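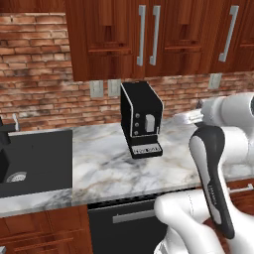 October 2022

Notebook, teleop bench. Brick kitchen, coffee tasks, second attempt at making the collection less awful than the first.

Where we left it in May: the arm could be driven round the kitchen by anybody with patience and no plans for the evening. Episodes went to disk and the policy trained on them did a very good impression of somebody looking for their glasses. I said then that the demonstrations were the problem and was told to prove it. So I have been replaying my own May episodes one after another, a punishment I would not wish on anyone, and they are terrible. I stop in mid-air. I go up to a handle, think better of it, back off and come in again from the other side. In one I park the gripper over the worktop and leave it there long enough that I must have been answering the door.

The set as it stands is 1,387 episodes across all the kitchen tasks. I went through with the stall filter (no end-effector motion above threshold for 20 consecutive steps, gripper not changing state) and it threw out 458. Most of those were mine. Moving on.

New rig notes. We have dropped the old Turnside handset and gone over to the Pal, the little six-axis puck with the grip trigger. The Pal is much nicer in the hand and much worse on the desk, where it slides about unless taped down. It is taped down. Axis mapping as follows, so that I don't have to work it out again with my head on one side:

Push away = gripper away from base
Push left = gripper left as seen from the operator view, NOT from the base
Twist = wrist roll, halved
Trigger = close, hold to keep closed
Thumb button = end episode, success
Both buttons = end episode, bin it

The halving on the wrist roll matters. At full scale I was unscrewing the cabinet doors, or trying to. Stemow has it in its config file under operator settings, so set it there and leave the driver alone, or the replays come back wrong and you will spend an afternoon blaming the recorder. I did.

First batch was the cabinet. The door is the part that humbles everyone. You want to come at the bar handle from the side with the fingers either side of it, close, and then draw an arc with your hand that matches the arc of the door. People draw a straight line. A straight line is fine for the first few centimetres, then the bar starts twisting in the fingers, the contact solver gets upset and the whole arm shudders like a wet dog. Simulated dog, simulated shudder, real swearing. What works for me is to look at the hinge and ignore the gripper altogether. Steer as though you were walking round the hinge holding a rope. I can't explain it better than that and it sounded silly when I said it out loud as well.

Once it's open past square, let go, back straight out, and only then lift. If you lift first you catch the standoffs.

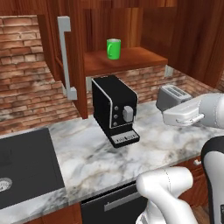 The mug is easier than the door and harder than it looks. It's green, which makes it a treat to find from any view, and it sits on the shelf above the coffee machine with its handle out to the left, while the arm comes in from the right. So I've stopped trying for the handle. Go in level, fingers open, take it by the body. If you come in nose-down you clip the shelf edge and the mug goes for a walk. The slow part is the approach, and the slow part is where the filter gets you, so keep drifting forward even when you're nervous. Drifting is fine. Hovering is May all over again.

Then down to the drip tray. I tried placing it in one smooth swoop, for style. Don't. Out, down, in: three moves with a proper corner between them. The policy seems to like corners. It copied my swoop faithfully, including the bit where I misjudge it.

On resets: Fustora randomises the mug pose and the arm start but the kitchen stays put, brick and marble and all. I have asked for the door to start at random angles too, as an operator who always meets a closed door teaches a robot that doors are always closed. The request is in. It has been in for some time.

Speed. I capped the playback multiplier at 1.0 for this batch. At 1.5 you get more episodes per hour and every one of them has a wobble at the grasp. Somebody will suggest smoothing the wobble out afterwards. We tried that on the drawer set, and the smoothed gripper arrived at the handle beautifully with the close command still on its original timestep, pinching air a finger's width short.

Tally: 189 kept from this session's cabinet and mug work. Target for the combined task is 1,000, so there is a lot of this ahead, and I have asked for a better chair.

To do:
- write the hinge advice into the operator sheet, in less embarrassing words
- check whether the success flag fires when the mug is on the tray but still held (I suspect yes, and I suspect it explains a few things)
- rerun the stall filter with 30 steps on the drawer set and see what comes back
- new tape for the Pal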